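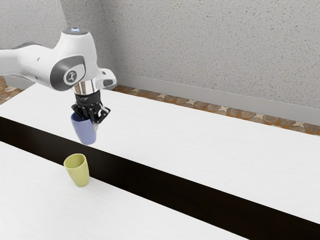 4.2 Cup colour and the return of shared crockery

Shared cups go missing from workplaces at a steady rate, and most employers replace them without asking where they went. Our interviews suggested that few are taken home. The larger share sit on desks, window ledges and shelves in meeting rooms, where people stop noticing them. We therefore looked at whether the colour of a cup affects how soon it is brought back to the kitchen. The tables in all the kitchens and meeting rooms we studied were white, and a white cup left on one is easily missed by someone tidying up at the end of a meeting. A pale blue cup over a long white table, as in Figure 3, stands apart from the surface even though the shade is a light one. We chose blue over stronger colours because kitchen staff at two sites objected to red and orange, which they said showed tea stains less clearly and so were washed less well.

The study ran for 14 weeks in seven office buildings in Kastavby. All 504 cups were bought new from Grolteo and were the same in shape, weight and glaze. Half were white and half were blue. Each had a small number on the base so that it could be followed from one check to the next. Both colours were stored together in the same cupboards, mixed by hand each Tuesday before the first staff arrived, so that people reaching for a cup would not always meet the same colour at the front.

Checks were made in the evening after the last dishwasher load. A cup found in the kitchen, clean or dirty, was recorded as returned. A cup found anywhere else was recorded as out and was left where it stood. This last point caused some difficulty with the cleaning contractor, whose staff were used to gathering up whatever they saw. At the Hajdu building the first fortnight of records had to be dropped for this reason, and the period was made up at the end.

Of the white cups in use on a given day, 70 per cent had come back by the evening check. The blue cups did better at every site, though the gap was small in the two buildings with open kitchens, where most people drank within sight of the sink. It was widest in the buildings where meeting rooms were on a different floor from the kitchen. We take this to mean that colour works mainly on the person who finds a cup, and much less on the person who used it. Several of those interviewed said they would carry back a stranger's cup if they saw it while leaving a room, but would not go looking.

Two other explanations should be kept in mind. People may have liked the blue cups more and kept a closer eye on them. We asked about this in the closing interviews and found no strong preference either way, but the question came late and the answers were short. It is also possible that blue cups were simply new to staff who had always had white ones, in which case the effect would fade. The weekly records show no clear fall, but they do not run long enough to rule it out.

The result should not be carried over to rooms with dark or patterned tables. What seems to matter is the difference between cup and surface, and a blue cup on a blue table might fare no better than white on white.

Figure 3. Blue cup above a white tabletop.
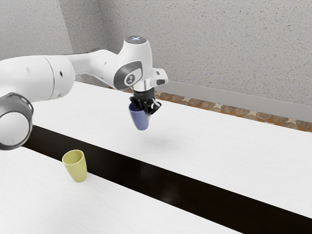
4.3 Washing-up rotas

Five of the buildings had a written rota at the start of the study. In three of these it was no longer followed, and the names on it included people who had left. We found no link between having a rota and the share of cups returned. Where one person was known to look after the kitchen, with or without a rota, cups came back sooner, and this held for both colours.

Search this site
Search All sections Go

Comments (3)

Kornél Balogh
We changed to green cups in January and I would say the same happened, though we never measured it. Did you count cups left in the dishwasher overnight?

tealady_north
Agree about the red ones. You can't see a stain until it's been there a month.

M.
Would like to see this done with teaspoons. Ours are all gone.

Contact the editors | Copyright remains with the authors | Back to top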